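Home | Forums | Workshop | Cells and Grippers | Log in

This site uses cookies. Accept / Settings

Thread: Finger alignment on the strip cell

plalitz_mark2
We run a Grikadex two-finger gripper on a cell that feeds wooden strips to a saw. Since the finger change in February it drops one now and then. Fault log says 4 drops in 1054 picks. Force setting hasn't been touched. I've put the cell into the simulator to look at the approach angle before I take anything apart.

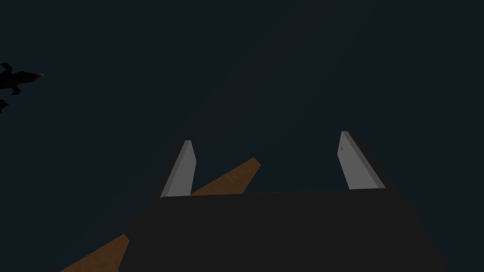
Bhuiyan says the angle can wait and the first job is to check both fingers are seated, as a bit of sawdust under one of them will do it. Take them off, wipe the faces, bolt back up evenly.

ultora_bench
Disagree. If it only lets go now and then I'd look at the pads. Ours went shiny after 168 hours on dry timber and we had the same thing.

plalitz_mark2
Pads are new, they came with the fingers. Will do the seating tonight.

bhuiyan
New pads can still be dusty. Wipe those too. And re-zero the stroke after, the old offset is for the old fingers.

ultora_bench
Re-zero yes. I still wouldn't trust a model for this, it won't have your dust or your worn bushes in it.

plalitz_mark2
I only want the angle from it. Left finger had dust behind the bottom bolt. Cleaned, bolted up, re-zeroed. 1620 picks since and one drop, so better but not right. Pads next.

ultora_bench
Post what they look like when they're off.

Contact | Terms | Back to top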